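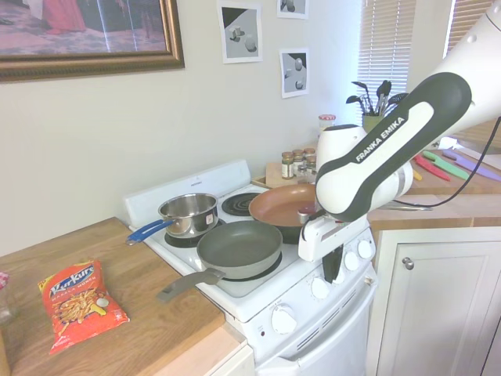
## 4. Setting up and using the cooker

This section covers the white electric cooker in the Sketwood holiday kitchen. Read it before the first meal is cooked. Last checked 30/01/2025.

### 4.1 Before switching on

1. Turn every knob on the control panel to the off position. Check that the red indicator light is out.
2. Take all pans off the cooktop and wipe it with a damp cloth. Do not use scouring powder on the enamel.
3. Confirm that each coil sits level. A coil that rocks must be pushed fully into its socket with the cooker off and cold.
4. Open the oven door and remove any trays stored inside.
5. Move snack bags and other packets well back from the edge of the cooker.

**Caution:** The vent slots at the top of the oven door let out hot air. Do not hang tea towels over the handle while the oven is in use.

### 4.2 Placing pans

1. Choose a coil close to the size of the pan base. The large coil draws 2,000 watts and should not be used under a small saucepan.
2. Set the pan down flat before turning the knob.
3. Turn handles inwards, away from the front edge and clear of any other coil that is on.
4. Use wooden or silicone tools only in non-stick pans.

**Note:** Frying pans are kept on the cooktop between meals – move them off any coil that will not be used for them.

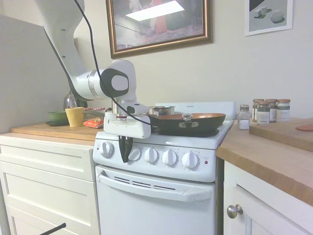

Moataz Radwan asks that the knobs be turned one at a time, with a look at the coil after each. He has twice found the wrong one heating, and would like the markings read every time, even by people who know the cooker.

### 4.3 First heating

1. Turn one knob to its highest setting and leave the coil bare for two minutes. A slight smell is normal after a long period out of use.
2. Turn the knob off and wait for the coil to cool. Repeat for the remaining coils.
3. Set the oven to 130 °C and run it empty for 60 minutes with a window open.

**Caution:** Coils stay hot after the indicator light goes out. Keep plastic cups and bowls on the worktop, never on the cooktop.

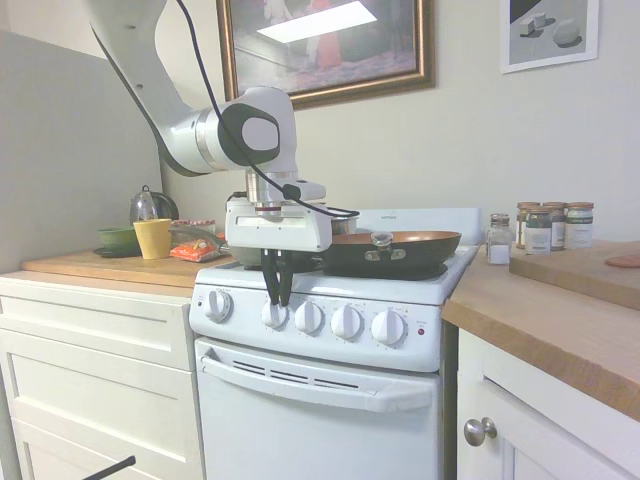
4. Switch the oven off and leave the door ajar until the inside is cool.
5. Wipe the door and handle with a dry cloth.

If a coil stays cold, turn its knob off and report the fault to Samah El Sherbiny. Spare coils are ordered through Turkel and normally fitted at the February service.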